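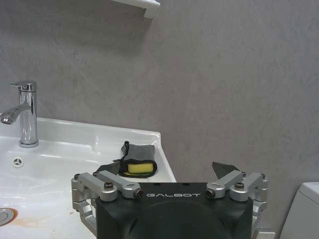 # Tistis: washbasin tasks, student data card

Tistis is a set of teleoperated bathroom-cleaning demonstrations recorded by the Jarden robotics club. It serves as the shared training set for the club's household manipulation project and for the Lougher student challenge, basin track. Version 0.4. Maintained by the data group; questions go in the issue tracker.

## Contents

| Item | Value |
|---|---|
| Episodes, total | 105 |
| Episodes, train split | 74 |
| Episodes, held out | 31 |
| Control rate | 30 Hz |
| Task families | 4 |
| Views | head, left wrist, right wrist |

Task families:

- `wipe_rim`: wipe the flat rim of the basin with a sponge
- `wipe_bowl`: wipe the inside of the bowl
- `faucet_lever`: raise and lower the single lever
- `shelf_return`: put a bottle back on the lower shelf

Each episode is one attempt by one operator. Failed attempts are kept and carry `success: false`. Do not drop them when computing baseline scores.

## Setup

Recording took place in the Zakarley mock bathroom in November. Fixtures are a vanity with a ceramic basin, a mirror cabinet with open shelves, and a toilet to the right of the vanity. The water supply is shut off for all tasks.

Two end effector types appear in the set. Check `meta.json` before mixing episodes, as the action vectors differ in length:

- `effector: gripper` has one opening value per arm
- `effector: hand` has one value per driven finger joint
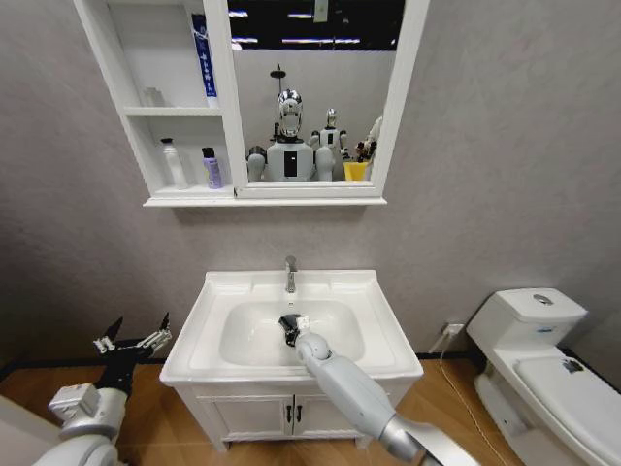 *Head view, `effector: hand`. Right hand in the basin, left hand raised beside the vanity.*

## Layout

```
tistis/
 train/
 ep_0001/
 head.mp4
 wrist_l.mp4
 wrist_r.mp4
 state.csv
 meta.json
 heldout/
 tools/
 check_sync.py
 replay.py
```

`state.csv` has one row per control step. Angles are in radians, positions in meters. Timestamps are seconds from episode start.

## Known problems

- The mirror shows robots and ceiling lights in many head views. Detectors trained without a mirror mask report extra robots. A mask for the default head pose is in `tools/`; it is wrong if the head has moved.
- The chrome faucet breaks depth estimates at close range. Treat depth near the spout as missing.
- White basin, white cabinet and white arm covers give weak edges. Color thresholding does not separate them.
- Staining on the ceramic is not labeled. Do not use it as a measure of cleaning progress.
- Wrist video in early episodes lags the state log by about 4 frames. Run `check_sync.py` and apply the offset it prints.

## Use

Permitted for coursework, club projects and challenge entries. Held-out episodes may not be used for tuning. Entries that report a score must state the effector type and the version number.

## Changes

- 0.4: added `shelf_return`, rebuilt splits
- 0.3: `effector` field added to `meta.json`
- 0.2: left wrist view added
- 0.1: first internal copy, `wipe_rim` only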